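Old desktop shuts off after 20 minutes, is it worth fixing?

Posted in Home Computers / Repair or Replace

Venla Miettinen

I have a desktop that I use for household accounts and for a sewing pattern program that doesn't run on anything newer. It starts up fine. Somewhere past the 20 minute mark it shuts off with no warning and no blue screen. If I leave it alone for an hour it starts again.

So far I have vacuumed the front vents, swapped the power cord, and moved it off the carpet. The fan on the back spins. A shop in town quoted me $129 just to look at it, and the man at the counter said he would probably tell me to buy a new one. I don't want a new one if I can help it. I have never had the side panel off, but I can use a screwdriver.

Is this likely to be heat? And if it is, can a beginner put new paste on the processor without wrecking it? I have read that the old paste can glue the parts together. 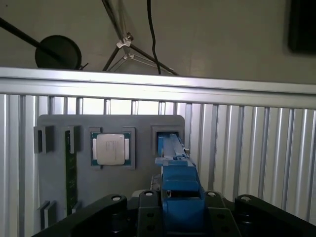

Gray board in front of the ribbed aluminum panel

Edited to add: it is a tower, 600 watt power supply according to the sticker, bought used in July a few years back. I do have a backup of the accounts.

drellunari_dan

Sounds like power supply to me. Mine did the same thing and I got a new one and it was fine. They don't last forever. Just replace it.

Nam-gil Myung

Could be the power supply, but check temperature first, since that costs you nothing. Restart the machine, go into the BIOS setup screen and look for the hardware monitor page. Leave it sitting there and write down the CPU temperature every couple of minutes. If it climbs steadily and the computer shuts off when it gets near 100 C, you have a cooling problem. If it sits at 45 and still shuts off, the previous poster may be right.

If it is cooling, take the side panel off with the cord unplugged and look at the heatsink under the CPU fan. On a used tower that has lived on carpet there is often a felt-like mat of dust between the fan and the fins. Clean that out with a soft brush and try again before you touch the paste. A lot of these repairs end right there.

If you do need new paste:

1. Run the computer for five minutes or so, then shut it down and unplug it. Warm paste lets go more easily.

2. Unhook the fan cable, release the cooler, and twist it gently left and right before lifting. Don't pull straight up. On some sockets the processor comes out with the cooler, and that is how pins get bent.
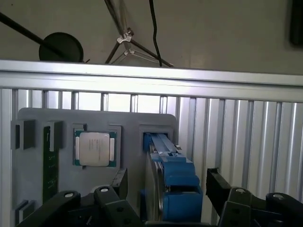
When you have the cooler off, leave the processor in its socket if it stayed there. Wipe the metal lid with a coffee filter and rubbing alcohol until it stops leaving gray marks, then do the same to the bottom of the cooler. Keep your fingers off the green edges and anything gold.

3. Put one dot of paste in the middle, the size of a small pea. Set the cooler straight down and fasten it in an X pattern, a couple of turns per screw.

4. Plug the fan back into the header marked CPU_FAN. Start up with the side panel off and make sure it spins before you walk away.

While you are in there, push down on both ends of each memory stick. A loose one won't cause your exact problem, but they do creep on machines that have been moved.

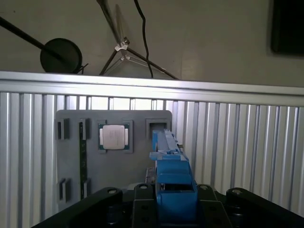
Reply from Venla Miettinen

Thank you, that was clear enough to follow. I did the temperature check at 7 in the evening and it went from 52 to 96 before it quit. There was a gray mat under the fan the thickness of a slice of bread. I brushed it out and it has now been on all afternoon. I bought a tube of paste anyway, but I'm leaving it in the drawer for now.

One more thing if you come back to this. The fan is louder than it used to be. Should I oil it, or get another?

Nam-gil Myung

Get another. Measure the old one across before you order, and count the wires on the plug, three or four.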